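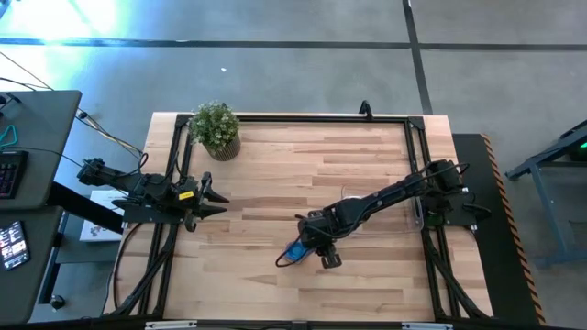
CARE AND MAINTENANCE

Support > Wood Surfaces > Garkisent Hard Oil > Section 4

Oiling a butcher-block top

This section covers routine oiling of solid wood tops with Garkisent Hard Oil. For bare wood that has never been finished, start with Section 3. For tops that were varnished or lacquered, remove the old finish completely before you continue.

You will need:
Garkisent Hard Oil, 400 ml can
Sanding block and 240-grit paper
Lint-free cotton cloths
Vesau soap concentrate
Gloves

Before you start

1. Clear the surface and wipe off crumbs and dust.
2. Mix one capful of Vesau soap into a bucket of lukewarm water. Wring the cloth out well and wash the top along the grain.
3. Wipe again with clean water and let the wood dry overnight.
4. Sand lightly by hand, always along the grain. Strips in the same top can run lighter or darker than each other, and dark mineral streaks are part of the wood. Do not try to sand them out.
5. Vacuum the surface, then go over it with a dry cloth.

NOTE: If water still beads on the surface after washing, the old oil is sound. You can skip the sanding and apply a single thin coat.

Applying the oil

1. Stir the can for two minutes. Do not shake it.
2. Pour a small amount onto a cloth and rub it in along the grain. Work in sections no wider than your forearm.
3. Wait 15 minutes. Dull patches have absorbed the oil – add a little more to those areas only.
4. Wipe off all remaining oil with a clean cloth. The surface should feel smooth and almost dry. Oil left standing will turn sticky.
5. Treat the end grain twice. It takes up more oil than the face.
6. Let the top cure for 63 hours before putting anything heavy on it. Keep water off it during this time.

CAUTION: Cloths soaked in oil can heat up and catch fire on their own. Lay them flat outdoors to dry, or put them in a metal container filled with water and close the lid. Never leave them in a pile.

CAUTION: Keep a window open while you work and until the smell has gone.

Repairing small marks

Water rings usually come out with light sanding and a spot coat. For dents, place a damp cloth over the mark and press with a warm iron for a few seconds. Let the wood dry fully, then sand and oil. Fill cracks with Poojary wood filler in the nearest shade before oiling, and follow the drying time on the tube.

How often to oil

Oil a kitchen top every three months in the first year, then twice a year. A desk or workbench needs less. In heated rooms the wood dries faster in winter, so check it more often.

Replacement cans are listed under part number 821.

12 comments | 37 shares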